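# Fledell Hand-Held Gripper: Product Information and Conditions of Use

**Supplied by Udden Equipment, Clernmont**
Page last revised 5 September 2024

The Fledell is a two-finger gripper held and worked by hand. It is supplied to organisations that record household tasks so that robot arms can later be taught to carry them out. The person using it does the task with the gripper in place of their own fingers, and the recording is passed on for training.

This page sets out what is supplied, how the tool is to be used in a private home, and the standard of practice that Udden Equipment expects from every organisation holding one. Buyers and hirers agree to these conditions when they place an order. They should be read together with the printed handbook packed in the case.

## What is supplied

| Item | Quantity |
|---|---|
| Fledell gripper, assembled, black | 1 |
| Spare fingers | 2 |
| Spare fingertip pads, pairs | 2 |
| Hex key and screwdriver | 1 of each |
| Wrist strap | 1 |
| Carry case with foam insert | 1 |
| Handbook and log book | 1 of each |

Memory cards are not included. Batteries and the charger are listed separately and must be ordered by the same account holder. Batteries from other makers are not covered by the warranty.

## Suitable work

The Fledell is intended for light objects found in the home. Clothing, bedding, towels, soft toys, empty containers and closed packets are all within its range. It may be used on beds, tables, benches, shelves and floors.

It must not be used for:

- knives, scissors, razors or broken glass
- anything taken straight from an oven, stovetop or kettle
- open containers of liquid
- medicines or cleaning products
- live animals
- any item connected to mains power

An operator who is unsure whether an item is suitable should leave it where it is and note it in the log book. Supervisors are asked not to overrule an operator on this point.

## Working with clothing and bedding

Soft goods make up the greater part of the work done with this tool, and most of the damage reported to us has come from the same work. The following practice applies to every session.

1. Confirm with the householder which items may be handled. Permission to work in a bedroom does not extend to drawers, wardrobes or bags.
2. Check pockets by hand before the gripper is used. Remove pens, keys and coins and give them to the householder.
3. Close zippers where this can be done without force.
4. Approach with the fingers open and take hold of the cloth well away from zippers, toggles and drawstrings.
5. Close the fingers slowly. A firm hold on a small fold is preferred to a loose hold on a large one.
6. Lift clear of the surface before moving sideways. Do not drag a garment over other bedding.
7. Open the fingers fully before drawing the tool away.

Padded and quilted garments need more room than their weight suggests. The filling shifts as the garment is raised, and a sleeve or hood can swing into the working area. Operators should take hold of the main body of the garment first and deal with sleeves and hood afterwards.
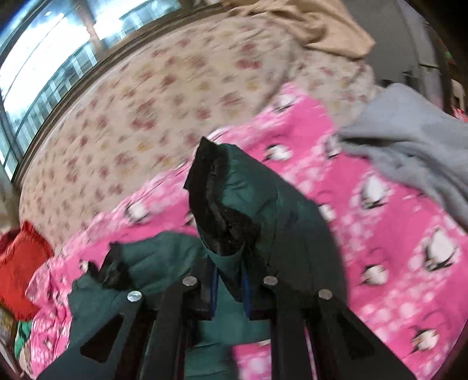
Fur and long-pile trims call for separate care. Fibres can be drawn into the openings in the fingers, or into the gap where the fingers meet the body of the tool, and may be pulled out when the gripper opens. Do not grip a trim directly. If fibres are caught, stop recording, switch the tool off and free them by hand. They must not be cut without the householder's consent.

Knitted items are to be treated in the same way. Lace, sequins and beading are outside the approved range and should be set aside before work begins.

Beds are not to be cleared or tidied for the sake of the recording unless the task sheet says so. Items are to be left as the household keeps them, apart from those that are unsafe or private. A robot trained only on neat rooms will be poorly prepared for ordinary ones, and task sheets are written with this in mind.

## Recording in private homes

The camera fitted to the tool takes in a wide view, and operators regularly underestimate how much of a room it covers. Windows, shelves and doorways well to the side of the work may be recorded.

Before each session the operator must:

- explain to the householder what will be recorded and who will hold it
- obtain a signed consent form from an adult who lives at the address
- remove or turn over letters, photographs, calendars and screens
- make sure that no child is in the room
- look out of each window and draw the blind if a street sign or house number can be read

Consent may be withdrawn at any time during the session or within 14 days afterwards. Where it is withdrawn, the holding organisation must erase the recordings and confirm in writing that this has been done. A reason may not be asked for.

Recordings may not be used for publicity without a second, separate consent.

## Handling the tool

Hold the grip with the whole hand and keep the wrist strap fastened. The free hand should stay out of the space between the fingers at all times while the power is on. Hair longer than the collar is to be tied back, and lanyards are to be removed.

Steady, moderate movement gives the most useful recordings. Fast turns of the wrist cause blur and make it difficult to follow the fingertips. New operators often hurry the return movement once the object has been released - supervisors should watch for this during training.

No operator should work for longer than one hour without a break. The tool is light, but the position of the wrist is not a natural one, and soreness should be reported on the day it is noticed.

## Inspection and care

**Before each session.** Look over both fingers for cracks, paying attention to the edges of the openings. Test each visible screw with the screwdriver supplied. A screw that turns freely is to be tightened and the fact entered in the log book. If the same screw is found loose at the next inspection, withdraw the tool from use.

**Between homes.** Wipe the fingers and pads with a damp cloth and mild soap, then dry them. Remove lint and hair from the openings with a soft brush. Do not use solvents. A tool that has been used on bedding in one home must not be taken into another until this has been done.

**At 2,000 cycles.** Replace both fingertip pads, whatever their apparent condition. The cycle count is shown in the settings menu and should be copied into the log book when the pads are changed.

**Each April.** Return the tool to Udden Equipment for its yearly check. A loan unit can be arranged if the request is made before the tool is sent.

## Operator training

Every operator must complete the Thammasiri Household Handling Course before working in an occupied home. The course is delivered at our Clernmont training rooms or at the customer's own premises. It covers safe grip, soft goods, consent and log keeping, and ends with a practical assessment.

Operators who have been away from the work for more than one year must repeat the practical assessment. Certificates belong to the person named on them and may not be passed to a colleague.

## Warranty and withdrawal of supply

The gripper is covered against faulty parts and workmanship for 2 years from delivery. Fingertip pads, straps and batteries are excluded. The warranty does not apply where the fingers have been drilled, trimmed or painted, or where the tool has been used for an item on the excluded list.

Udden Equipment may decline further supply to an organisation that cannot produce its log books or consent forms on request. Written notice will be given, and the organisation will be invited to reply before a decision is made.

## Orders and enquiries

Orders are accepted from registered organisations only. Please state the number of trained operators, the type of premises in which the tool will be used, and whether training is required. Hire is available by the month, with the same conditions as purchase.

Damage to a householder's belongings must be reported to the Clernmont office on the day it occurs, using the form at the back of the log book.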